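Oslow Dish Handling Kit: Set-Up Guide
Section 4. Placing the kit at a bin rack

This section covers positioning, teaching and first run of the Oslow kit with the Trokon two-finger gripper at a rack of open plastic bins. Complete Section 3 (mounting and power) before starting. Two people are needed for steps 1 to 4.

4.1 Before you start

Tools: 5 mm hex key, spirit level, lint-free cloth, the gray teach pendant supplied with the kit.

CAUTION: Keep the enabling switch released whenever a hand is inside the marked work zone.

1. Set the rack brakes, if fitted. Push the rack at shoulder height. If it moves, stop and anchor it.
2. Level the work surface in both directions.
3. Wipe the work surface. Dust and grease change the way the wrist camera reads edges.
4. Move any bin that overhangs its rail back onto the rail.
5. Power up the controller and wait for the steady green lamp. This takes up to 30 seconds.

4.2 Checking the gripper

1. On the pendant, select Gripper, then Home. Both fingers travel to the open stop and then close.
2. Look along the fingers from the front. They must be parallel over their full height.
3. Check the finger faces for adhesive, chips or food residue. Clean with the cloth and plain water.
4. Open the wrist camera view. With the fingers closed, both must be visible at the bottom of the view, side by side.

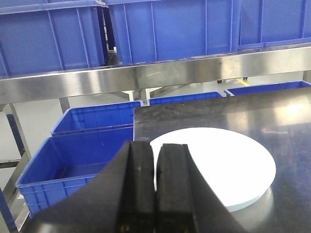 Can the fingers be replaced without repeating the camera calibration?
Replace them as a pair and run Quick Check from the Gripper menu. Full calibration is required only if Quick Check reports an offset greater than 2 mm.

NOTE: Finger sets are rated for 397 hours of closed-grip time. The counter is in the Service menu. Reset it only when a new pair is fitted.

4.3 Registering the bins

The controller stores each bin as a numbered pocket. Bins need not be the same size, but each must be open at the top and must sit flat on its support.

1. Select Layout, then New Rack.
2. Enter the number of levels, starting from the lowest.
3. Jog the gripper to a point above the near left corner of the first bin. Press Store.
4. Repeat for the far right corner. The controller draws the bin outline on the pendant.
5. Continue along the level from left to right, then move up one level.
6. Save the layout under a name of up to 12 characters.

Strong daylight on the work area can wash out the fixed camera. Run Exposure Test at the brightest time of day, and again at 4 p.m. if the room has windows. If the test fails, move the fixed camera or fit a blind.

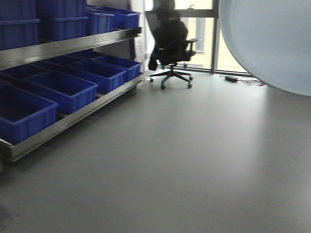 Layouts made with firmware older than 2.0 must be registered again. The old files will open, but the corner order is reversed and the gripper will approach from the wrong side.

CAUTION: Do not edit a saved layout while a job is paused. Cancel the job first.

4.4 Teaching plates

Plates are picked by the rim. The kit will not pick a plate lying upside down.

1. Lay a single plate right side up on the work surface.
2. Select Items, then Teach. Center the plate in the wrist camera view.
3. Lower the arm until the pendant shows Near, then press Scan.
4. Rotate the plate a quarter turn and scan again. Four scans are required.
5. Set the grip force. Start at Low for ceramic.
6. Leave a gap at least as wide as one open finger between neighboring plates.

Polished steel reflects the plate rim and can produce a false second edge. If the pendant shows two outlines for one plate, turn on Glare Filter and repeat from step 2.
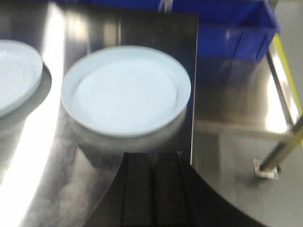 Nkechi Ekwueme writes that Glare Filter fixed the double outline on her steel counter but made each scan slower, and asks that the setting be stored per item. It is stored per rack in this release.

4.5 First run

1. Set speed to 10 percent.
2. Load one item and one bin in the job list.
3. Stand outside the work zone with a hand on the stop button. Press Start.
4. Watch the approach to the bin. The fingers must clear the rim on entry and on exit.
5. If clearance is too small, raise Entry Height by 5 mm and repeat.
6. Raise speed in steps of 10 percent. Do not exceed 60 percent with ceramic items.

CAUTION: Cables must not lie in the path of the arm. Check their clearance at full reach on every level.

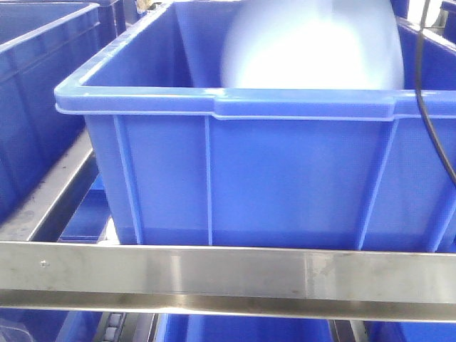 When the single-bin job runs clean five times, add the remaining bins. Work one level at a time, and save the job after each level. After 1,000 cycles the pendant asks for a re-check of the bin corners. The prompt can be put off once.

4.6 Fault messages

E11 Pocket not found. The bin has shifted. Repeat 4.3 for that bin only.
E14 Two edges. See the note on reflections in 4.4.
E20 Grip lost. Clean the finger faces, then raise the grip force one step.
E27 Entry blocked. Check that the bin is not full or overlapped by the level above it.

If a fault returns after three attempts, export the log to a USB drive and send it to the service desk with the layout name and firmware number.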